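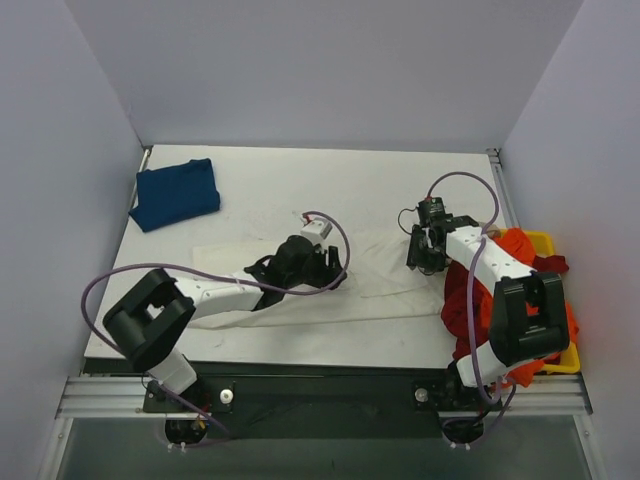 Figure 7. A white cloth spread on a white tabletop, with a folded dark blue cloth to the left.

4.2 Creasing after home washing

Households in the Holto survey kept a diary of every wash for one year, starting in September. The diaries recorded 1,611 loads, of which 149 were ironed in full. Most people ironed shirts and left table linen as it was. Creases were named as a reason for washing a cloth again in almost 70 entries, mainly by larger households. Urquhart and Forsyth found the same pattern in Gristska, where fewer homes owned a dryer.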